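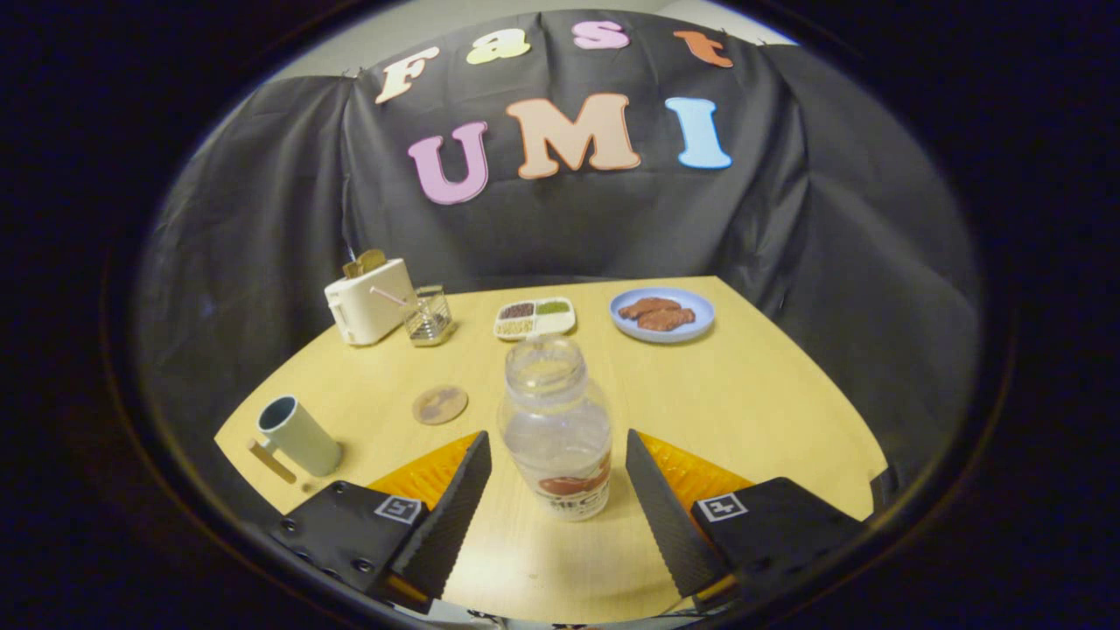 **Danlow, 6 September 2022** – Pradik has changed how it handles claims for wind damage to roofs in the Memham area. Owners now have 14 days after a storm to send in a first notice, up from the earlier limit of one week. A full repair estimate can follow later.

The change covers 353 policies on single-family homes. Of these, 66 have open claims from the summer storms, and those will be moved to the new terms without a new form.

Estimates must list shingles, flashing and gutters on separate lines. Claims above the deductible need 2 written estimates – one may come from Sabbagh, the repair firm already under contract. Temporary tarps are paid for on receipt. The terms will be reviewed in December.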